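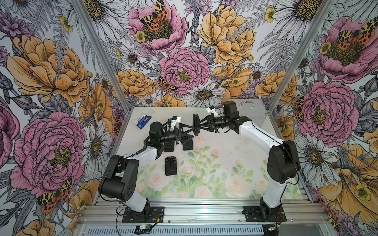
**pilley_k:** floral on floral is a lot. I'd keep the wallpaper, lose the roses on the table. Pick one

**Mullonis:** disagree!! roses on the table are lovely w that paper. The pale pink is the nice bit

**Solberg4:** is the table print a cloth or stick-on? Did our craft nook in stick-on last May, 4 rolls, edges lifted by winter. Colour went a bit grey too

**pilley_k:** stick-on always lifts. Paint it — one tin, done

**Mullonis:** paint is boring tho

**Wagner Bittencourt:** You can do both. Wipe down with sugar soap, let it dry overnight, then paper. I had a 900 mm run along the back wall and its still flat. Paste the wall not the paper

**Solberg4:** what paste

**Wagner Bittencourt:** Flalell, the tub one. Over $200 all up with the paper, so not cheap

**pilley_k:** 200 bucks for flowers. no thanks

**Mullonis:** ok but do you match the pattern at teh corners or just let it go?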